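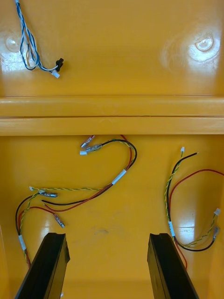 4. Raccordement du câble de bus

4.1 Préparation

Le coffret Mondar 94 se raccorde au bus de terrain par une paire torsadée. La section du câble dépend de la longueur de la ligne ; se reporter au tableau du chapitre 9 avant toute coupe.

1. Couper l'alimentation générale au tableau et verrouiller le disjoncteur en position ouverte.
2. Attendre l'extinction complète du voyant d'état.
3. Desserrer les quatre vis du capot sans les retirer. Elles sont imperdables.
4. Déposer le capot et le poser à plat, joint vers le haut.

ATTENTION : le condensateur de sortie reste chargé après la coupure. Contrôler l'absence de tension entre les bornes 7 et 8 avant toute intervention.

4.2 Passage et dénudage

5. Introduire le câble par le presse-étoupe prévu pour le bus. Ne jamais faire passer le bus et l'alimentation par la même entrée.
6. Laisser une réserve suffisante pour atteindre le bornier sans traction.
7. Retirer la gaine extérieure, puis dénuder chaque conducteur sur 7 mm.
8. Conserver le torsadage jusqu'au plus près du bornier. La longueur détorsadée ne doit pas dépasser 15 mm.
9. Sertir un embout sur chaque conducteur souple.

Remarque : les câbles de bus Elden et Minami n'emploient pas le même repérage. Sur une installation mixte, relever les couleurs aux deux extrémités et les reporter sur la fiche de mise en service.

4.3 Connexion au bornier X3

10. Raccorder le conducteur A à la borne 1 et le conducteur B à la borne 2.
11. Raccorder le blindage, s'il existe, à la borne 3, d'un seul côté de la ligne.
12. Serrer les bornes à 0,5 Nm.
13. Tirer légèrement sur chaque conducteur pour vérifier sa tenue.
14. Sur le dernier appareil de la ligne, placer le cavalier J2 en position TERM. Sur tous les autres, le laisser en position OFF.

La longueur totale du bus peut atteindre jusqu'à 500 m sans répéteur. Au-delà, insérer un répéteur Sestirel et appliquer de nouveau la règle de terminaison à chaque tronçon.

4.4 Fermeture et contrôle

15. Vérifier que le joint du capot est propre et correctement logé dans sa gorge. Remplacer tout joint pincé ou fendu (référence 3507).
16. Reposer le capot et serrer les vis en croix.
17. Serrer l'écrou du presse-étoupe jusqu'à immobilisation du câble.
18. Rétablir l'alimentation.

Le voyant d'état s'allume en orange pendant l'initialisation, puis passe au vert fixe. Un vert clignotant signale que l'appareil est alimenté mais qu'aucune adresse ne lui est attribuée ; poursuivre alors au chapitre 5.

Voyant rouge fixe : conducteurs A et B inversés. Reprendre à l'étape 1.
Voyant rouge clignotant : court-circuit sur la ligne ou terminaison en double. Contrôler la position de J2 sur chaque appareil.
Code 435 sur l'afficheur : version de micrologiciel incompatible avec le maître. Voir 8.2.

ATTENTION : ne pas mesurer l'isolement du bus avec l'appareil raccordé. La tension d'essai détruit l'étage d'entrée et ce dommage n'est pas couvert par la garantie.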